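Workshop notebook, blog and newsletter
May, Friday, after lunch

I write this page for me and for the others who have the login, so we remember what was changed on the blog this month and what is still open. Sorry for the length. I had two coffees.

Follower count this morning: 200 on the newsletter list. It was the goal for the end of summer, so I am glad, but I want to understand where the new ones came from before I celebrate. Most of them signed up after the guest post on the Ploscombe blog. The link in that post goes to our old "About" page and not to the sign-up page, so these people had to search for the form by themselves. I wrote to Ploscombe and asked to change the link. No answer yet.

Theme. I moved the test copy of the blog from the old theme to Ernar. First impression is good. The text column is wider, the letters are bigger on the phone, and the comments load without the strange jump. What I do not like: the sidebar goes under the posts on a small screen, so the archive and the search box are very far down. I tried to put the search box in the header. It works on the home page but on single posts it covers the title. I left it out for now.

Widgets removed on the test copy: tag cloud, calendar, visitor map, the "currently reading" box which was showing the same novel since winter. Widgets kept: search, archive, sign-up form. I would like to keep the blogroll too, but half of the links are dead and somebody has to go through them by hand. I did the letters A to F. Please continue from G if you have a quiet moment, and write your initials next to the letter in the shared sheet.

Post length. We discussed if 800 words should be the maximum for a normal post. I looked at the old posts with many comments and I see no clear rule. The long one about moving away from the free host has more comments than all the short ones from the same month. My opinion is to keep 800 as a advice for guest writers only, and let the regular writers do what they want.

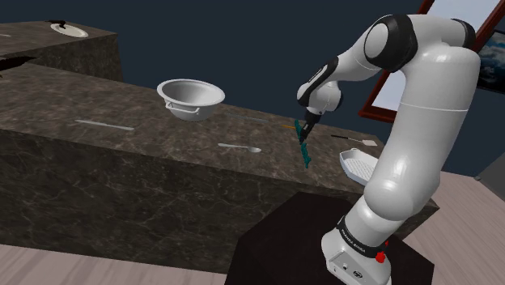 Header pictures. In Ernar the header picture is cropped to a wide strip, and on the phone it is cropped again from both sides. With the old pictures this means that heads are missing and titles inside the picture cannot be read. New rule for us: no text inside header pictures, and keep the important part near the middle. Also please write the source line under every picture which is not ours, in the same form each time. Before, we had three different forms, and in some posts the line was missing completely. I corrected the posts of this year. The older ones wait.

Interview series. Huenchumán is the name we chose for the new series (working title until now was "Bloggers Talk", which I never liked). The first interview is ready, the second one is waiting for answers. I send the questions by email and give 2 weeks. It seems fair to me. One person asked if she can answer in a voice message. I said yes, but then I needed the whole evening to type it, so next time I will say written answers only, or somebody else types.

The accent in the name broke the category address on the test copy. I changed the address by hand to the version without accent and the title still shows correctly. Do not press "regenerate" in the settings, it brings the error back. I did it two times to be sure.

Comments. I closed comments on posts older than one year, and the spam went down the same day. Real readers sometimes write under old posts also, so I am not sure it is the right decision. We can open again for the recipes and the travel posts if someone misses it.

Loading time. I wanted to measure before and after the theme change, but I forgot to measure before. The old theme is still on the live blog, so I can do it on Monday.

Open points:
- change the link at Ploscombe (waiting)
- blogroll from G
- search box in Ernar
- welcome email, the last 30 sign-ups got the old version with the old logo
- decide the day for the switch to the new theme, please not a weekend

Backup of the live blog is done and saved in the usual folder. I opened the file to check and the posts are all in it, the drafts also.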